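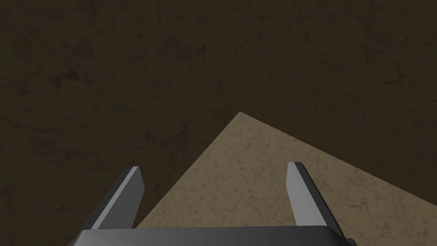 Helmy's gripper in the simulator, fingers open, with the marble textures on.

2025-06-18

Long day and I'm still too wound up to sleep, so I'm writing this one on the couch with the laptop fan roaring on my knees. The marble is in! I've been wanting the new textures running since the start of the summer project and this afternoon they loaded without a single error, and I may have yelled a bit.

Let me go back a little, for when I reread this. The course is the summer robotics project at Salarville, the one Mireille Guérin teaches, and every team gets the same arm to work with, which we've all been calling Helmy since the first week. There is one Helmy and there are a lot of us, so most of the work happens in simulation and you earn your hours on the real arm by showing that your code does something sensible on a screen first. Our team is me and Solange (Tanguy, there's another Solange on the gardening robot team and we get each other's emails constantly). Our project name is Virar, which Solange picked and which I've grown fond of. The task for Virar is to pick up a block from a surface the robot has never seen before. Sounds like nothing. It has eaten my whole June.

The trouble we had all last week was that our policy was brilliant on plain gray. Boring flat gray table, boring flat gray floor, and it would go down and grab that block like it had been doing it for years. Then we switched the table to wood grain and it went for the knots. Every dark knot in the wood was a block, as far as it was concerned. I watched it close on a knot with total confidence, lift up, carry nothing across to the bin and let go of nothing, very gently. Solange had her head on the desk.

So: random textures. Every time an episode starts, the floor gets one and the table gets one, and the lighting shifts a bit, and the idea is that if you show the network enough ugly surfaces it gives up on caring about surfaces. Mireille had been hinting at this in her own way for days ("have you thought about what it thinks a table is?") and I had been not listening in my own way. Today we finally sat down and wrote the loader. It's a silly little script. It picks from a folder of 63 textures, tints them, scales them at random and slaps them on. The first version put the same one on both surfaces every time, and the table vanished into the floor, and I spent half an hour hunting for a bug in the camera before Solange pointed at the line where I'd sampled once and used it twice. Fixed in ten seconds. I owe her a coffee for that one, plus the one from Monday's lab that I still haven't paid.

And then it worked, and the first thing that came up with two different surfaces was brown marble with tan marble, the tan coming to a point above the fingers and everything past it going dark. I love how it looks. I know it's a training view and I'm not supposed to have feelings about it, but there's all that fine dark veining on the tan part, crackled like old glaze on a plate, and the fingers spread wide over it with the right one catching the light. I set it as my desktop background. Solange says this is a symptom.

The marble is harder than I expected too, which is great. Veins are nasty for our network. They're thin and dark and they have edges, and the corner of the table against the dark floor is a much stronger shape than a little block is. When we ran the old gray-table policy on the new textures it fell apart completely, 13 grabs out of 400, and I think some of those were luck. I wrote the number on the whiteboard and drew a box around it so that we'd have something to beat. Somebody from the next bench drew a sad face beside it. Fair.

What I had to think hardest about today was the gripper itself. It's in every view, sitting across the bottom of the image, that big gray palm and the two fingers leaning in toward each other. I had this idea that we should mask it out, paint over it so that the network sees only the world. It seemed so clean in my head. I built half of it over lunch. Then Mireille came by with her tea and asked how the network would know whether the fingers were open, and I said from the joint readings, and she said "and do you trust those on the real one?" and I remembered the session when the real Helmy reported fully closed with its fingers wide open and a whole room of people looking at it. So the gripper stays in. It's useful to see your own hand! I do it every time I pick up a mug. I deleted the mask branch and felt lighter.

But we should vary its shading, I think. The simulated fingers are flat and plain, very clean planes, and the real ones are scuffed and have tape on them from when the team before us had a slipping problem. If the network decides that a finger is always a smooth gray plate, it could get confused by tape. Note for tomorrow: random tint on the fingers, small, and maybe a fake stripe. Ask Solange whether the material file can take it or whether we need to split the mesh first.

The other thing we did was resize. We'd been feeding in pictures at 768 on a side for no better reason than that the Milard default was set that way (Milard is the simulator, and I have complained about its menus in this diary plenty, so I'll leave it alone tonight). Training was crawling. Solange shrank everything right down and it flew, and the scores on the gray table hardly moved. I was worried the veins would blur into mush and make the problem too easy, so we printed a bunch of the small ones and looked at them side by side on the bench. Still veiny. You lose the finest specks and the rest stays. I kept one of the printouts and stuck it in the paper notebook, next to the page with the gripper measurements and the soup stain.

Training started at the end of the afternoon. I stayed to watch the curve, which is a dumb way to spend an evening because it doesn't go any faster if you look at it. First stretch was flat. Flat, flat, a tiny hiccup, flat. I ate a granola bar. Solange went to catch her bus and made me promise to message if it did anything, and of course it started climbing right after the door closed. Nothing wild, a slow lumpy climb, but a climb, on surfaces it hadn't been doing anything on this morning. I sent her a photo of the curve with too many exclamation marks and she wrote back from the bus with even more.

I did catch one odd habit before I left. On some textures it lowers the open fingers over the table edge and hovers there, as if the edge might turn into something worth holding. It happens more when the floor is darker than the table. My guess is that we place the blocks too close to the edge in training, so edges are good news as far as the network is concerned. Want to check the placement code in the morning, before the group meeting, and spread the blocks out over the whole surface. If that's it, then it's my fault, I wrote that part in the first week and I remember thinking "eh, fine."

Mireille stopped at our bench on her way out and read the whiteboard, sad face and all. She asked which textures we were holding back for the test, and I opened my mouth and had no answer, because we'd thrown the entire folder into training. Argh. She was nice about it. So we need to pull a handful out tonight or tomorrow and restart, and I want some marble in the held-back pile and some in the training pile, and something truly hideous for the final test. Solange has a photo of her grandmother's carpet that she's been threatening us with.

The demo for the other teams is in July and I keep imagining it: someone brings in any old tablecloth or tray from home, we put it under the arm, and Helmy goes down and gets the block. I'd be happy with one clean pick in front of people. I'd be very, very happy with a carpet pick.

Things for the morning, so I don't lie awake reciting them:

Split the texture folder and restart the run.
Block placement, spread it out.
Finger tint.
Charge the camera battery for the real arm, our slot is after lunch.
Coffee for Solange (two).

The run is still going on the lab machine even though I know we'll be throwing it away. I checked it again from here just now. Still climbing. Bed.

This site uses cookies to remember your settings and count visits. Accept all | Only necessary | Read more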